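**Skildale workshop refits benches with slotted aluminum tops**

March 19, 2019

The shared workshop at Skildale has finished replacing its assembly benches. The old tops, which dated from the opening of the building, were taken out in February. The new ones are built from ribbed aluminum profile supplied by Osstead and were fitted over 9 working days, with one bench at a time out of service.

Four benches have been converted so far. Each top is 600 mm deep and is bolted to the existing steel legs through a cross member at either end. The legs were kept after a check showed them to be straight and level to within the workshop's own limit. Adjustable feet were added where the floor slopes toward the drain.

The profile runs lengthwise, with recessed channels between the flat bands. Clamps and stops can be set against the bands or located in the channels, depending on the job. Small parts can still be laid directly on the metal, but the workshop asks users to put down a mat before placing anything with a hardened edge on it. Scratches that run across the brushed grain are hard to remove.

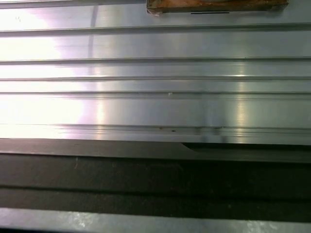

Maruyama, who has used the old benches for small frame work, replied to the workshop's notice that the flatness was welcome but glare would be the main complaint. A scribed line is difficult to read against bright metal, the reply said, and the lamps ought to be moved before the remaining benches are done. It also asked whether the channels would be cleaned on a schedule or left to whoever used the bench last.

The workshop has answered both points. Lamp arms on the converted benches will be lowered and turned so that the light falls along the channels. A matte cover sheet, cut to the bench depth, will be kept at the tool counter for layout work. It must be lifted off before clamping.

Cleaning stays with the user. Chips are to be brushed along the channel toward the open end and collected in the tray. Compressed air is not allowed on the benches. Cutting oil should be wiped up with a dry cloth, followed by a cloth dampened with mild soap solution. Abrasive pads must not be used on the finish.

A further three benches, all in the Zonau room, are on the list for the same work. Offcuts from the first order will be used for the end stops there. Bookings for the Zonau room remain open, and users with long jobs should remove their fixtures from the benches at the end of each session until the new tops are in.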